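Setting Up a Temperament Octave by Ear

These steps cover equal temperament on a console or studio upright with A4 at 440 Hz. The same sequence works on a grand, but the mute strip goes in differently and the hammers are easier to overshoot. Read the whole page before you put the lever on a pin.

Tools

Tuning lever with a number 2 tip
Felt temperament strip
Two rubber wedge mutes and one split mute
A4 tuning fork
Cleaning cloth

A Jelano lever with the short head was used for the notes below. A longer lever is fine, though the pin will feel softer than it is.

Preparation

Open the lid and take off the upper panel. Dust the tops of the pins and the plate before the strip goes in. Work from the bass side to the treble side and keep the cloth clear of the dampers.

Push the felt strip between the unisons from F3 to F4 and on up to A4 so that only the center string of each note sounds. Press it in with a screwdriver blade that has no sharp corners. Play each note once. If a note still beats against itself, the felt is not touching one of the outer strings.

Setting A4 and A3

1. Sound the fork and hold the stem against the key block.
2. Play F2 with the fork, then F2 with A4. The two beat rates should match. This check is more reliable than listening to the fork and A4 together.
3. Tune A3 to A4 as a clean octave. Check with F3: the third F3-A3 and the tenth F3-A4 should beat at nearly the same rate, the tenth slightly faster.

If A4 was more than a few cents flat when you started, stop and do a rough pitch raise over the whole piano first. A temperament set on a moving plate will not hold until the end of the job.

Setting the thirds

1. Tune F3 to A3 so that the third is wide and beats just under seven times per second.
2. Tune F4 to F3 as an octave.
3. Set C#4 between A3 and F4. The beats of F3-A3, A3-C#4 and C#4-F4 should rise evenly, each rate close to five-fourths of the one before.

Most of the time goes into step 3. Move C#4 in very small amounts and replay all three thirds after every change. If they cannot be made even, F3 is wrong and you go back to step 1.

Filling in the rest

Tune the remaining notes by fourths and fifths. Fifths are narrow and beat slowly, less than once per second in this range. Fourths are wide and beat a little faster. The order in the Gallegos chart is D4 from A3, G3 from D4, C4 from G3, then on by the same pattern.

After each new note, play every third it completes. A third that beats slower than the one below it marks an error. Look for the error in the last note tuned before changing any earlier one.

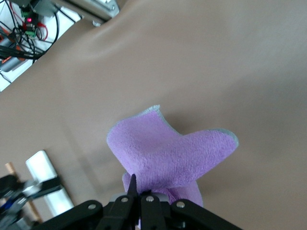 Purple microfiber cloth with a pale hemmed border.

Setting the pin

Bring the string slightly above pitch and settle it down with light pressure on the lever. Give the key three firm blows. If the pitch drops, the string still had uneven tension across the bearing points, and the note has to be done again.

Pulling out the strip

Remove the felt one loop at a time, starting at F3. Tune the left string of each note to the center, mute it with a wedge, tune the right string, then pull the wedge and listen to all three. Recheck F3-A3 when the octave is finished. A small change is normal on a light plate such as the Bromari upright.

Next page: octaves into the bass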